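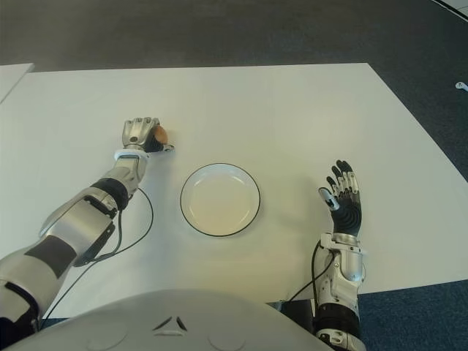
Empty white plate, white table.

A day at the Hirkberg pottery open day

I had been meaning to go to Hirkberg for years, ever since my aunt left me the blue-rimmed dinner service that I still bring out at Christmas and whenever somebody has had a hard week. The pottery opens its doors to the public every February, when the big kiln is being relined and the yard is quiet enough to let people wander through it, and every February I have had a cold, or a deadline, or a child with a cold. This year I had nothing at all in the diary, so off I went with my sister-in-law, two flasks of tea and a pair of shoes I didn't mind getting clay on.

We stayed the night before in Stokov, at the Cervantes, a small guest house up the lane from the station with sloping floors and the kindest breakfast I have eaten in a long while. If you go, ask for the back bedroom. The front ones look over the square and are prettier, but the bakery starts early and you will hear every tray.

Getting there

The 127 bus leaves from outside the station in Stokov and takes you along the Trernelar valley, which is worth the fare by itself. The river was very high and very brown, and the sheep had all gathered on the one dry slope and looked thoroughly put out. You want the stop after the chapel. We got off at the chapel, like everybody else on the bus apparently, and had a rather muddy ten minutes along the verge before we saw the chimney.

Tours go in groups of 17, and they stick to that because of the narrow stairs up to the glazing loft. You're given a paper sticker with your time on it at the gate. Ours was half past ten, which gave us long enough to look round the yard, where they stack the old moulds against the wall. Some of them are so worn that you can only just tell a jug from a teapot.

The clay house

Our guide was Naomi Mussa, and I could have listened to her all day. She came to the pottery as a school leaver to pack boxes, moved into the clay house when somebody went off to have a baby, and has now worked in every building on the site apart from the office, which she says she is saving for when her knees go.

The clay house smells wonderful, like a garden after rain with something a bit sharper behind it. They mix in big tanks set into the floor, and then the slip is pressed between cloths until it comes out in grey slabs that look for all the world like paving. We were each allowed a lump to squeeze. A little boy in our group made a hedgehog and was told very seriously that it would have to dry for a good long while before anyone thought about firing it, and he nodded just as seriously and put it in his coat pocket. I do hope his mother found it before the wash!

What surprised me was how much of the job is waiting. I'd imagined a great deal of banging and spinning, and there is some of that, but mostly it is racks and racks of things that mustn't be touched yet. A plate takes longer to dry evenly than a cup, Naomi told us, because the rim goes first and pulls against the middle, and if the room is draughty the whole lot will warp. She has strong feelings about people who prop doors open. There was a door propped open at the far end and I watched her notice it, finish her sentence quite calmly and then go all the way down the room to shut it. 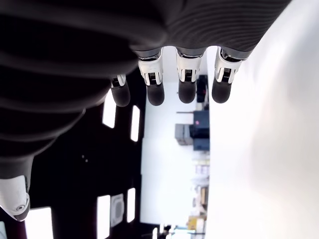 Can you buy seconds on the day?
The seconds shop is open from ten until four on the open day, and most of what's in there has only a small mark in the glaze or a slight wobble. Bring cash for anything under a fiver and something to wrap your china in, as they run out of newspaper by lunchtime.

The glazing loft

Up the narrow stairs, then, one behind the other and holding the rope. The loft is long and low, with skylights on the north side, and I think it was my favourite part. Everything is dipped by hand. They hold the plate by its edges, in and out with a turn of the wrist, and then there's a dab with a brush to cover the places where the fingers were. It looks like nothing at all until you have a go. They'd set up a bucket for visitors at the end, and mine came out with a great drip down one side and a bald patch the shape of Ireland. My sister-in-law's was perfect. She has mentioned it several times since.

The painters sit by the windows. Only three were working on the day we went, on the same blue rim as my aunt's service, and it gave me quite a lump in the throat to see the brush going round and that colour, which is a dull sort of mauve until it has been fired. I asked whether they ever got bored with it. The lady nearest me said she listened to the radio plays and did her best rims during the murders.

You can have a mug or a small dish posted on to you after firing if you decorate it yourself, and there's a table for that with stencils and a jar of rather tired brushes. It gets busy in the afternoon, so do it before lunch if you can.

Lunch

Soup and a roll in the packing shed, served at trestle tables among the pallets. It was leek and potato and there was plenty of it. They expected almost 200 people over the day, and I should think they got them, judging by the queue for the urn. We shared a table with a retired couple who come every year and have built up a complete tea set out of seconds, one piece at a time, without a single matching saucer. They were delighted with it and so were we.

I'd have liked more places to sit out of the wind between tours. The benches in the yard are handsome but they're stone, and by mid-afternoon I had lost all feeling in the parts of me that mattered.

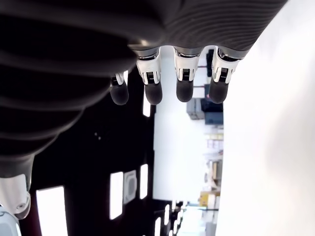 If you're thinking of going

Wear layers, and flat shoes with some grip to them. The clay house floor is hosed down and the loft stairs are steep, although there is a film of the upstairs rooms on a screen by the gate for anybody who can't manage them. Dogs have to stay in the yard.

Get your tour sticker first and do everything else after. People who went straight to the shop were being offered quarter to four by the time we left, and the last bus back down the valley goes at twenty past.

I came home with two cereal bowls, a butter dish whose lid belongs to some other butter dish, and a replacement for the side plate my son dropped on the patio. The blue is a shade brighter than the old ones. It's at the bottom of the pile for now.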